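4. What the present tense does to a dead narrator's world

By this point I've said plenty about who reads these books, so I want to get to the sentences. The question for this section is a small one. When a novel set long ago is told in the first person and the present tense ("I carry the bucket," "I hear the gate"), what happens to all the stuff a modern reader needs explained? Somebody living in the past has no reason to explain her own stove. She's just cooking on it. But the reader has never seen one, so the writer has to sneak the stove in somehow, and I got curious about how.

I worked with three novels, all first person, all present tense, all written for readers in their early teens. Two came out from Melnyk, the small press I leaned on in Section 2, and the third is Zokeck's reissue of a book that had been out of print long enough that I had to read the library copy at a table with a clerk glancing over at me. I'll call them the river book, the quarry book and the Orniveck book (the last one because it takes place in a town called Orniveck and the town is pretty much the main character). From each one I took the first 3000 words. I know openings are special. Writers fuss over them more than anything else, and if I'd pulled my samples from the middle I'd probably have a different paper. But openings are also where the explaining has to get done, and I wanted to catch it happening.

My method was low-tech. I read each opening with a pencil and marked every spot where the narrator tells us something she'd have no reason to tell herself. A girl thinking "my brother Tam" is fine by me if there's another Tam in the village, and suspicious if there isn't. A girl thinking "the lamp, which burns whale oil" is suspicious no matter what. I ended up calling these leaks, since that's how they feel when you read them: a bit of the author's note seeping through the ceiling into the room where the girl is sitting.

The river book leaks the most, and I want to be fair to it, because I also like it the most. Its narrator is chatty. She's the kind of person who would explain a lamp to you even if you owned the same lamp. So when she says that the ferry runs on a rope because the current is too strong for oars, I believe her. She'd say that to the ferryman! The voice soaks up the leak. I started out marking these lines in red and ended up erasing a good many of them, and I think that erasing is a finding in its own right, even though it makes for a messy page.

The quarry book does it the opposite way. Its boy hardly explains a thing. He names tools and leaves them lying there, and you work out what they do from what they do to his hands. There's a passage early on where he's sent for a tool I had never heard of, and the whole walk there and back goes by without a word on what it looks like. Then he drops it on his foot, and you know how heavy it is and which end is sharp. I loved that. Several of the readers in my group did not love it, and I'll come to them in a minute.

The Orniveck book sits in between, and it has a trick I haven't seen written up anywhere. Its narrator is new in town. She's been sent to live with an aunt, and everything in the aunt's house is a little different from home, so she notices it. The soap is a different color. The bread is cut the wrong way. A newcomer gets to look at things, and her looking is the explaining, and it never feels like a leak because she really would be staring at that soap. The price is that the writer can only do it once. By the end of the sample the girl has settled in, and the comparisons to home start to feel a little forced. There's one about a broom that I could have lived without.

4.1 Chores

I hadn't planned to write about chores. I'd planned to write about weather, since weather is what I noticed first in all three books. But when I went back over my marks, the leaks were bunched up around housework, and I think I can say why. Work around the house is where daily life has changed the most between the narrator's time and the reader's, and it's also the part that a narrator in the present tense is least likely to think about while doing it. I don't think about my dishwasher. I load it and think about lunch. A girl in the past would scrub a collar and think about whatever passes for lunch in chapter one.

So the writer is stuck. Washing day in the river book takes up a long page, with the water hauled, heated, used, used again and thrown on the beans. It's a good page. But I can't shake the feeling that the girl is doing the wash for my benefit. The verbs are all hers and the order of things is a textbook's. Compare that with wash day in the Orniveck book, where the aunt does the work and the girl is trying to get her to talk about her mother. The water gets hauled there too. You barely notice, because what you're waiting for is the aunt's answer, and every time she bends down to the tub you have to wait a little longer. Same chore, same facts (I checked them against each other, and the two agree closely), and a completely different feel.

I tried both pages on my reading group, the 20 teenagers from the library program in Plurine that I described in Section 3. I asked them only to tell me which girl they'd rather hear more from. Most went for the Orniveck girl. The ones who picked the river girl said they liked knowing how things were done, and one of them wrote that she "skips the feelings anyway." I've pinned that one over my desk. I don't want to build a theory on a group this small, and I especially don't want to build it on a group that was being fed cookies at the time. Still, it lined up with my pencil marks better than I'd expected.

The quarry book gave them trouble. Readers told me they felt shut out, and a couple said they'd looked up the tool on their phones and then lost the thread. I had been ready to hold the quarry book up as the model, the one that trusts its reader all the way. I've cooled on that. Trust is nice, but a kid who puts the book down to look something up may not pick it back up, and then all that lovely restraint has been spent on an empty chair. My guess is that the boy's silence would work fine if it were broken once or twice early on, by somebody in the story who also doesn't know what the thing is.

4.2 How much is too much

I'd hoped to land on some kind of limit, a rate of leaking past which readers start to squirm. I didn't find one. The longest single stretch of explaining in my samples runs to 700 words, in the river book, and it's all about how the ferry landing came to be where it is, and my group sailed right through it. The line they complained about most was half a sentence long. It was the broom.

What seems to matter is who the explaining is for. If there's somebody in the room who'd want to hear it, whether that's a newcomer or a little brother or just a narrator who can't help herself, readers let it go by. If there's no such person, they can tell, and they can tell quickly.

Figure 3. A humanoid robot reaching into the open lower drum of a stacked washer-dryer.

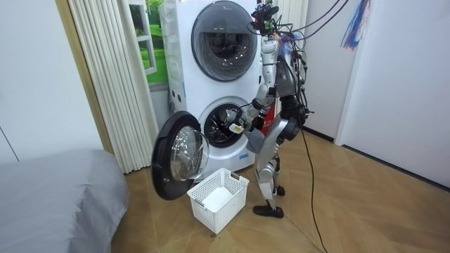
Little brothers, by the way, deserve more attention than I can give them. Two of my three novels have one, and in both he asks exactly the questions a reader would ask, at exactly the moment the reader would ask them. I marked his lines separately, in green, and I take them up again in Section 5 along with the talking that goes on at meals.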